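Club project: teaching a gripper to close cabinet doors (help?)

pjuric_builds
OK so our student club finally got a corner of the lab and we've been doing hand-held gripper demos on the white two-door cabinet since December.

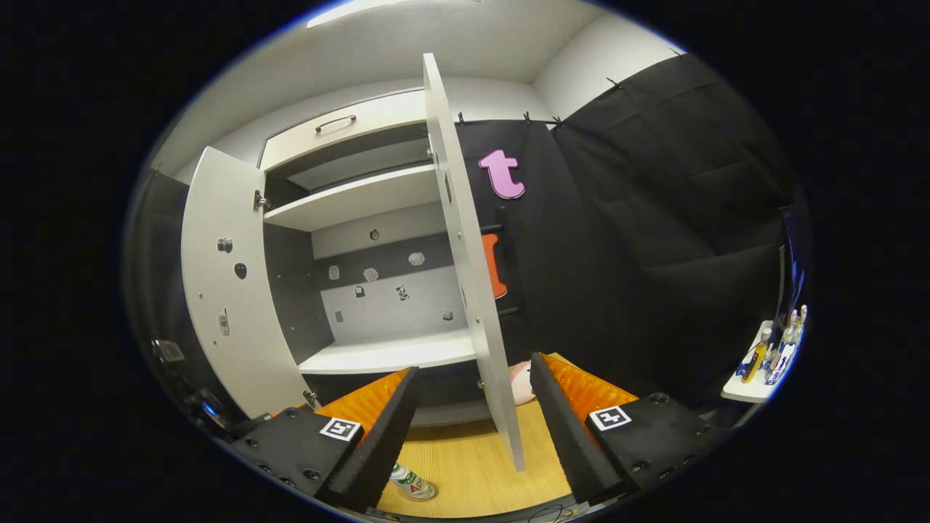

We've got 328 demos so far and the policy is still terrible at the second door. First door, fine, 74 percent. Second door it just sort of hovers there and gives up! Has anyone here done the Norkel challenge with hinged stuff?

stelovero_fan
How many people recorded those? We had six people and they all pushed doors differently (one guy used the back of the finger, drove me nuts). Retrained on just two people's demos and it got way better.

UllaS
I'd do the opposite. Mixed styles helped us a lot, it was the start position that killed us. Everybody began from the same spot on the floor.

stelovero_fan
Sure, but you had what, a couple thousand demos? With 328 I'd still go for consistent.

UllaS
We had 107 lol. Panagiotis, do your people always do the left door first?

pjuric_builds
Uh. Yes. Always left first – I wrote that in the instructions myself. And it's four of us recording, I'm the messy one.

UllaS
Then I'd record a batch that starts with the left one already shut, and some right first. Don't throw the old ones out yet.

manninen_bot
Also check your markers are in view the whole time. Ours dropped out whenever the wrist turned in close to the door, and we lost a bunch of demos before we noticed.

pjuric_builds
Ooh, haven't checked that at all. Doing right-first tonight after 7, will post numbers.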